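The hard part of passing an object from one hand to another is letting go. People do it without thinking, easing off as they feel the other person take the weight. Robot arms built from hobby-grade servos have no such feel in their fingertips, and for years the usual answer was a timer: close the second hand, wait, open the first.

Binta Adeyemi wanted to drop the timer. Her group's method, called Plirow, learns the moment of release from small cameras mounted at the wrists of two arms and from the current drawn by the motors. No force sensors are fitted. The orange cylinder is one of the shapes used in the work.

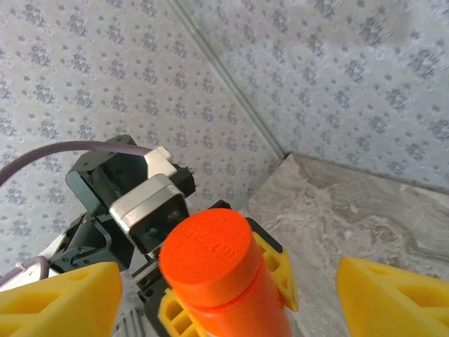 CALTSTEAD, February

Adeyemi and her colleague Tharun Kandasamy trained the system on 3,645 handovers, all of them guided by a person. Siwan Llewellyn did most of the guiding. She says the first few hundred were too careful to be useful.

"I was waiting until I was certain," she says. "The model learned to wait as well, and then it just sat there with both hands closed."

They threw out that early batch and began again with Llewellyn working at normal speed. They also asked her to make mistakes on purpose, taking hold too high or at a slant and then correcting. Kandasamy credits those corrections with most of the gain.

The test came to 739 handovers using shapes the model had not been trained on. It failed on 27 of them. In most of the failures the giving hand opened while the receiving hand had only one finger in contact. The rest were stalls, with neither hand moving until an operator stepped in.

The group ran the same test with the timer. It dropped more objects, and it was slower, as the delay had to be long enough to suit the worst case.

Smooth, shiny surfaces remain the weak point. A strip of glare can move across a curved side as the wrist turns, and the model sometimes reads that as the object slipping. When it does, it squeezes harder and holds on too long.

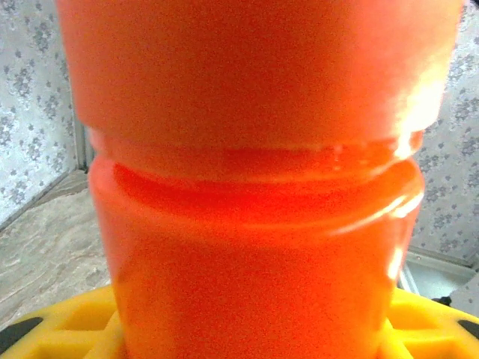 An orange-red object between the yellow fingers of a gripper, seen from the wrist camera.

Aled Ruddock, who works on grasping at Flundness and had no part in the project, likes the low cost of the setup but wants to see heavier loads. "Motor current tells you very little when the part weighs next to nothing," he says. "I'd like to know what happens with a full bottle."

Adeyemi agrees that the question is open. The next round will use weighted parts and some eight new shapes, which Edileuza Meireles is now designing. Training on those is due to start once the wrist mounts have been replaced.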